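The Office of Unclaimed Goods

a short story

The Office of Unclaimed Goods of the Town of Zillirbridge was established to receive, record and store such property as might be left behind on public transport, in public buildings and on the public road. It opened at eight. It closed at four, except in August, when it closed at three so that the clerk could carry the ledgers upstairs before the heat got into the bindings.

The clerk was Serpil Karaca. She had been appointed on a temporary basis twenty years before, and the letter of appointment, which stated that its terms would be reviewed in the spring, still lay in the top drawer of her desk beneath the spare keys. Each spring she took it out, read it through, and put it back.

Under the rules of the Office, every article was to be described in one line. The line was to give the nature of the article, the place where it was found, and any mark by which an owner might know it. Remarks of a personal kind were not allowed. Her predecessor had written "a sad little glove" in the winter ledger and had been asked to rule it out in red ink, and the red line could still be seen by anyone who cared to look.

Miss Karaca had never made a remark. She had entered umbrellas, dentures, a cello, a wedding cake in its box and a great many single shoes, and she had given each of them its line. When an owner came, she read the line aloud and asked whether the description was correct. If the owner said that it was, the article was handed over against a signature. The owners often wished to tell her where they had been going when the thing was lost. There was no column for that, and she listened with her pen down.

The notice arrived in the ordinary post.

"Zillirbridge, 2019-08-28. To the Clerk. Please be advised that the holdings of the Office will pass to the Plarora Storage Company at the end of the present quarter. All entries of more than one year's standing are to be closed. The Clerk will confirm that no article has been kept outside the rules."

It was signed by the District Secretary, Mr. MacDonald, whose hand she knew from the annual returns. She placed it in the tray for incoming letters, stamped it, and entered it in the register of correspondence. Then she took the long key from its hook and went down to the lower store.

The lower store held 354 articles. She had the figure by heart. She walked the first row with the ledger open on her arm, closing each entry as the notice required — a short stroke of the pen, her initials, and the word "expired." By noon she had closed 78 of them. She ate her lunch on the step at the end of the row, as the rules neither allowed nor forbade, and went on.

At shelf 3 she stopped.

The article on shelf 3 was a can of Fillness, unopened, handed in by the driver of the last bus to the coast. It had been found on the rear seat beside a folded cardigan. The cardigan had been claimed within the week by an elderly man, who signed for it in pencil and was asked to sign again in ink. She had read him the second line as well. He had considered it for some time.

"No," he had said. "That was hers. She was going to have it when we got to the water."

Miss Karaca had explained that the article could be released to a member of the household. He had thanked her and said he would leave it where it was, if the Office had room. The Office had room. She had written nothing in the margin, and he had gone out with the cardigan over his arm, although the day was warm.

Drinks and foodstuffs were to be destroyed after ten days. This was Rule Nine, and it was printed on the wall above her desk. The can had stood on shelf 3 for eleven years.
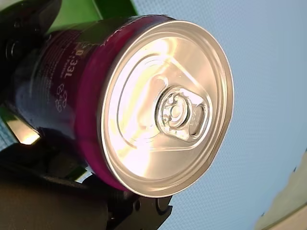

A drink can, lid outward.

She took it down and turned it on its side to look for the mark by which an owner might know it. There was none. It was the same as any other can that had been sold that summer, and if it had been put among them she could not have picked it out. She stood for a while in the row. Upstairs the telephone rang, and stopped, and she did not go up to enter the call.

At five minutes to three she returned to her desk with the can and both ledgers. She opened the older of the two at the proper page and found her own line, written in a younger hand. "Can of drink, sealed. Coast bus, rear seat. No mark."

She did not write "expired." She uncapped her pen and added to the line, in the space where such things were not allowed, the words "kept for a lady." The ink was slow to dry on the old paper, and she waited for it with her hands in her lap.

Her reply to the District Secretary was brief. She acknowledged his notice. She confirmed that the closing of entries had begun and would be completed within the time given. As to the final point, she regretted to report that one article had been kept outside the rules, that the fault was hers alone, and that she was unable to produce it.

She sealed the letter, stamped it and entered it in the register. She hung the long key on its hook. The last bus to the coast left from the far side of the square at twenty past three, and she crossed with her bag held level in both hands and took a seat at the rear.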